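At Wurkel, where I fixed computers for a living until March, the robot got the processors first. It was a fair choice. People sneeze.

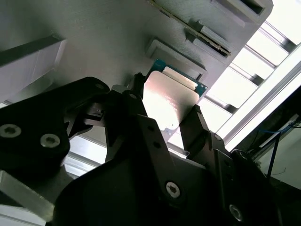 The gripper with a CPU between its fingers.

My old bench mate Imani Mohamedi now spends her shift beside it. Her title went from technician to "cell attendant," which sounds like prison work and pays the same. She used to chat over an open case — now she watches one.
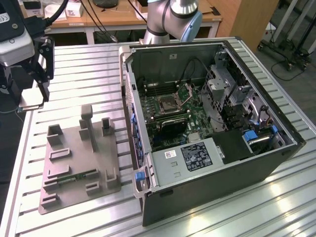

Management says the arm frees her for higher tasks. She has been free for 3 months and the tasks haven't come down yet. I'd ask for the raise while they wait.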